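仿真里练厨房活，迁到真机掉一半，方法到底有没有用？
版块：机器人学习 › 操作与抓取 　回复 9

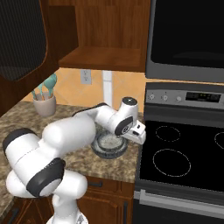 1楼　楼主　cirkden_night

先报家底。我们组跟着 Zewditu Ayele 老师做仿真到真机的迁移，任务挑的是家用厨房，抓台面上的东西，挪地方，放下。内部代号 Wako，别问为什么，问就是立项那天名字填错了没改回来。

方法一句话：每条演示在仿真里重放时，把纹理、光照、相机位姿全部重新抽一遍，再让策略对同一状态的不同渲染给出一致的动作，损失里加一项一致性约束。一共 4,000 条轨迹，其中人遥操作的 300 条，剩下的是在这 300 条上扰动物体位置和起始关节角生成的，失败的扔掉。

结果：仿真里成功率 80%，没见过的厨房布局也能维持得差不多。搬到真机，同样的任务，30%。不加一致性约束的基线在真机上更难看，所以论文里可以写“显著优于基线”，这句话我已经写好了，写完去楼下走了两圈。

想听听各位的看法：差距主要在视觉，还是在接触？我倾向于视觉。

2楼　gripper_tax

先问一句，真机跑了多少次？跑十次成三次也叫百分之三十。

3楼　楼主　cirkden_night

回2楼：每个任务五十次，三个任务，中间重新标定过一次手眼。我知道这个坛子的规矩，没有次数的百分比不敢往上贴。

4楼　Plorstead老用户

我投接触一票，而且押得很重。

你们随机化的全是看得见的东西：瓷砖换色，花岗岩换纹，光从左边打完从右边打。摩擦系数随机了吗？物体质量随机了吗？夹爪闭合延迟呢？三样都没动，那策略学到的是“在一千种颜色的世界里，摩擦永远是那一个数”。

我们组前年踩过一模一样的坑。碟子边缘那种地方，仿真里夹爪一碰就稳稳咬住，真机上一碰，碟子自己转半圈走了。策略还一脸自信地抬手，夹着一团空气送到目标点，松开，宣布任务完成。

5楼　asico_calib

不同意楼上。别一上来就赖接触，先看失败发生在哪一步。如果手都没到位就闭合，那跟摩擦没关系，你把摩擦随机出花来也救不了。

楼主有没有按阶段拆过失败？接近、对准、闭合、抬起、放置，分五段贴标签，一个下午的事。我见过太多人花两个月改物理参数，最后发现是相机外参差了一截。

另外，你们的深度用没用？厨房里反光面多，灶台玻璃、不锈钢面板，真机深度图在这些地方就是一片洞，仿真里可是干干净净的。

6楼　楼主　cirkden_night

回5楼：策略只吃RGB，深度没用，所以这口锅深度不背。

阶段标签昨晚贴了，室友以为我在看监控。结论让我有点下不来台：接近阶段挂的很少，多数死在对准和闭合之间。也就是说手到了附近，然后开始犹豫，来回蹭，最后要么碰歪要么超时。

这算视觉还是算接触？我觉得两边都可以宣布胜利。

7楼　Plorstead老用户

算我赢。

好吧，认真说。“来回蹭”是个很典型的症状，你的扰动轨迹是从演示派生的，派生的时候失败的全扔了，于是数据里没有“碰歪了再纠正”这种片段。真机上一旦偏了一点，就进入策略从来没见过的状态。它不蹭才怪。

建议：扔掉的那批里面，挑最后几步才失败的，接上一段人工纠正再放回去。量不用大。

8楼　yilma_k

路过，我是 Kalkidan Yilma，做评测的，说点不中听的。

这个帖子一直在讨论差距从哪来，可是那个80本身我就不太信。仿真里判定成功的条件是什么？如果是“物体中心进入目标区域”，那滑进去的、撞进去的、从边上翻进去的都算。真机上你们是人在旁边看着打分，人可不会给撞进去的算数。两边尺子不一样长，减出来的那个“差距”有一截是尺子的。

把仿真里成功的视频随机抽一批，按真机标准重打一遍分再来谈。打分的人别知道哪段是你们的方法，哪段是基线。

9楼　asico_calib

楼上这条值得置顶。顺便提醒楼主，重打分之前先把标准写下来，写完再看视频。我以前是边看边写的，写到后来标准长得跟我的方法特别像。

对7楼的建议我保留意见。加纠正片段当然会涨点，可一加进去，你就分不清涨的是一致性约束还是数据了。基线也得加同样一份，真机全部重跑。楼主的毕业时间允许吗？

10楼　楼主　cirkden_night

统一回一下。

成功条件被8楼说中了，就是中心点进目标区域，持续半秒。昨晚顺手翻了几段仿真成功录像，有一段是夹爪没夹住，用手腕把东西拱进去的。拱得还挺准。按论文口径，这是一次成功的操作。

重打分这周做，Obsa Tesfamariam 和 Musa Ugwu 两位师兄被我拉来盲打，代价是请吃饭。标准今天先写死，写完锁文档，我自己也没有编辑权限。

纠正片段的事，9楼说得对，基线也得加。真机时间只排到四月底，我打算只在一个任务上做完整对照，另外两个老老实实写进局限性。摩擦和延迟的随机化往后排，Plorstead老用户请先别急着领奖。

“显著优于基线”那句先删了，等分数出来再决定要不要从回收站里捡回来。

11楼　gripper_tax

拱进去那段能不能发出来，想看。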